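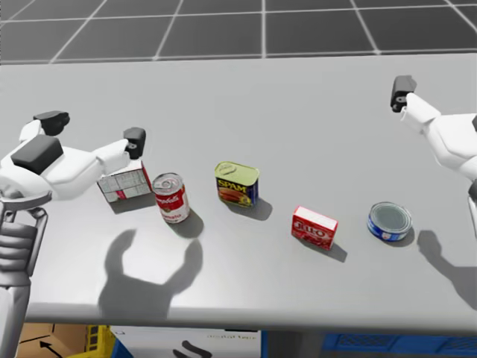

Can a robot put my shopping away yet?
At home, not in any way you would want to pay for. Some machines can lift a tin and set it on a shelf if the shelf is at the right height and the kitchen has been set up for them. Bags, eggs and soft fruit are still a problem.

Which jobs can they do now?
Vacuuming and mowing are the two that people really buy machines for. In shops and warehouses they move crates and trolleys along fixed routes. Picking mixed groceries by hand is slower going.

Why are tins and boxes used so much in testing?
They are cheap, they keep their shape and everyone can get the same ones. A tall tin, a flat tin and a small carton each need a different grip.

Does practice in simulation count?
It counts for something. In our Stivcombe trial the Trelon arms made 3430 practice picks on the computer before we let them near a real shelf. On the real shelf we ran 1027 picks, and 274 of those needed a person to step in.

How long does a pick take?
Some 4 times as long as an experienced shelf stacker. Tariq Hashmi, who ran the Stivcombe trial, expects that gap to narrow but won't put a date on it.

Will you be running another trial?
Yes, in September, with heavier goods and a narrower aisle.

Can I hire one for my shop?
We don't hire out equipment. Please ask the maker.

Page last updated February 2024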